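Wobbly white plastic table, legs keep working loose
Posted May 6, 2021

dbassi40
Got the Sala kids set off a neighbor, table wobbles like crazy. Glue the legs or no?
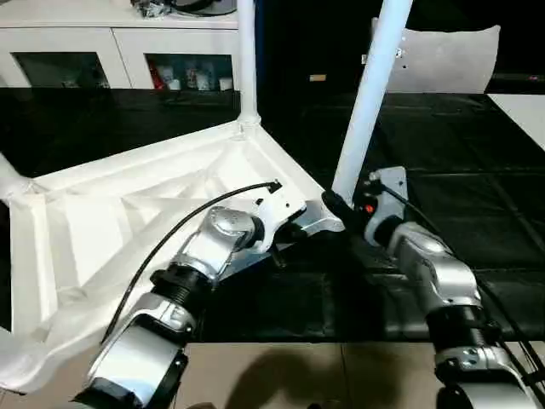

Glue is my last resort bc I want it to pack flat in November. Top is molded plastic, flip it over and its all triangle ribs with a collar where the leg goes in. Wrapped tape round one leg, meh.

maricica_c
No glue!! you'll never get them out. Rubber mallet, 2 taps each.

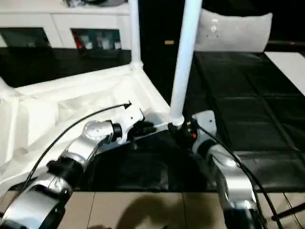
And do it on something flat, not the lawn. Then try the wobble again.

flaltley
Disagree w/ Maricica, mallet cracked mine. Glue it, be done.

dbassi40
ok no mallet no glue lol. Chair next
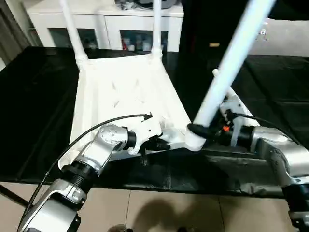
Might just swap feet caps, up to 40 cents apiece at the hardware place. Will report bakc

maricica_c
mallet. RUBBER. not a hammer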